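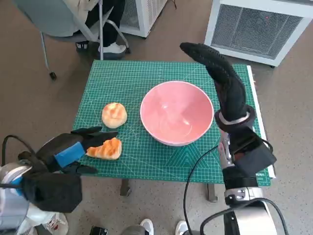
Merike Toom

12/8/24

Started the day meaning to fix the mail system in Wernora and ended it reading old notes on how players spend their coins, so forgive me if this entry wanders a bit. Priit asked for a write-up of where the economy stands before the winter build goes out, and I'd rather put it in the notebook where we can all scribble on it than lose it in a chat thread.

The short version is that the auction house in Relbridge is still too generous. We dropped the listing fee to 5 percent back when the test server was so quiet that anything at all on the boards felt like a win, and I was very happy with it then (you may remember me going on about it at lunch!). Now that people have settled in, they list everything. Boots, fish, the same blue lantern over and over. A new player walks up to the clerk, sees 86 pages of lanterns and walks away again, and I can't blame them.

So this morning I ran the fee at 7 percent on my local copy, with the cheap stuff sent to the town vendor instead. It's only a simulation with our silly little bot traders, and they don't get bored or annoyed the way people do, but the boards did thin out nicely. Prices on crafting goods crept up a little at first and then sat still. I'd like to see the same thing with real players before I get too fond of it.
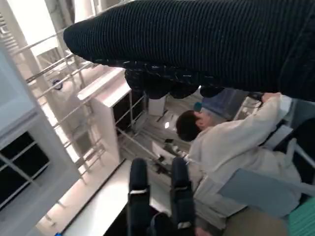
Will players lose anything they already have listed when the fee changes?

Old listings keep the fee they were posted with and run until they expire, and whatever doesn't sell goes back to the owner's mailbox as usual.

I put that down in full as it's the first thing the forum is going to want to know, and last time we changed something quietly we spent the whole week apologizing. Priit has offered to write the patch note. Please let him, he's much kinder in print than I am.

The mailbox is the part that worries me. It holds 2000 items per account, which sounded like plenty when we picked it, but the heavy traders are already close to full and a wave of returned lanterns could tip them over. At the moment the server just holds the extra items in a queue and says nothing to the player, so from their side it looks as though the goods have vanished.
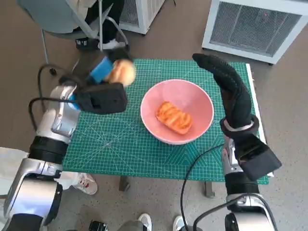
What I'd like is a plain message at login saying items are waiting, and a button to send them straight to the vendor. Rebane, our old test realm, had something close to this, and I found most of the code still sitting in the Prirkar tools folder -- a bit dusty, and it calls a couple of functions we've renamed, but it compiles. I'll clean it up tomorrow with a cup of coffee next to me.

Left for Priit: the vendor buy prices for lanterns and fish, and a look at the queue log when you get a minute. My branch is pushed, fee change switched off by default.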